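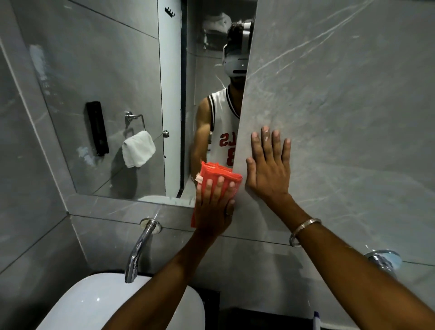
Photo: Druradell open day, posted by skirtingboard

skirtingboard
Back from the Druradell open day, 20th October. Best bit was the mirror wiping with the headset on, orange-red cloth folded into a thick pad, right into the corner by the marble. Other hand flat on the panel. Thats the stuff they want the robots to learn from.

mopbucket419
So a person cleans a mirror and we call it a robot demo? Went in February, same thing. Kondo arm did 2 wipes and stopped.

skirtingboard
It did 3 when I was there - and the corner. You left early I bet

tapwasher
Agree with mopbucket tbh. Still streaks on the left side of that mirror. Would want to see the arm do that bit, corners are easy with fingers.

Golob_fan
Corners are NOT easy. Ask anyone who's tried it with a gripper. Cloth bunches up, arm loses the edge, start again.

mopbucket419
Fine but show me. Queue for the Skavby stand was 13 deep and I'd had enough by then

skirtingboard
Skavby was worth teh wait. Folding towels, slow but it got there. Going again next time, anyone want a lift?

tapwasher
Go on then. Pm me

Print this thread | E-mail this thread
Contact us | Copyright Druradell Forum | Back to top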